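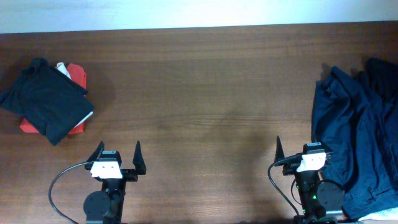
Teaching a two-arm setup to fold laundry: what to do before you hit record

Nov 10, 2020
By Younes Cherkaoui

Quick one, writing this between runs. People keep asking me if machines can do the laundry yet. Short answer: some of it, slowly, on a good day, with shirts. Long answer is the steps below. Assumes you have two arms bolted down, wrist cameras working, and a table.

1. Lay out the table

Piles at the sides, middle bare. You want a wide stretch of plain tabletop to fold on and the arms should reach all of it. Left pile can be low. Right pile can be a heap, mine usually is. Leave the wrinkles in. If you smooth everything first you're training for a house that doesn't exist.

Plain surface is best. I tried a checked tablecloth in February and lost a week.

2. Mix the colors

Dark on dark is the hard part. Navy over black, the camera sees one blob and the gripper takes two layers. Put some in anyway. Get some red and white in there too, so you have easy grabs between the hard ones. All-white loads I do seperately.

3. Sort out the cables

Wrist cables need slack, but a big loop will drag on cloth. Move each arm through its full reach by hand, power off, watch where the loop goes. Tie back whatever sweeps the table. Check again once the piles are down.

4. Pick the grab point

Edges, not middles. Corner sticking out of the pile = best. Open the fingers, come down at a slant, close, lift straight up, wait. The wait matters. Cloth swings. If a second garment comes up with it, put both down in the middle and let the other arm peel one off. Don't shake. I did, a sock went behind the bench.

5. Fold

Shirts: both shoulders, drag flat toward you, sleeves in, then in half. Towels: easier, corners to corners. Pants: ok if they're not heavy denim. Fitted sheets: no. Don't @ me.

Slow the arms down for the drag. I run Prusilel for the motion side and keep the speed well under the default. Dovik works too but the menus are a pain.

6. Record enough

I did 200 runs of shirts only, trained on that, and it folded shirts fine and froze at anything with a hood. Went up to 265 with hoodies and kids stuff mixed in. Better. Still drops things. Save the bad runs in their own folder, label them, you'll want them later.

7. Test it honest

Hands off. Dump a fresh pile, start the timer, go stand somewhere else. My best shirt so far is 173 seconds. My mother does one in 10 and talks the whole time.

So can it do chores? Folding from a pile, sort of. Getting it out of the dryer, pairing socks, carrying it upstairs, no. On a shop floor with the same towel all day I think you're a lot closer, and that's where I'd put money if I had any. At home keep your hands free.

Next post is on hoodies, if I get them working.

Comments

fahmy_bench: what do you do when the gripper pinches the table insted of the cloth? mine scrapes every third grab

Younes: raise the bottom limit a hair and come in at more of a slant. also felt on the fingertips, cheap stuff

Tasalard: 173 seconds a shirt, I have four kids. call me in ten years

marnie_k: step 3 saved me, had a cable pulling shirts off the pile and blamed the software for days

fahmy_bench: felt worked. thx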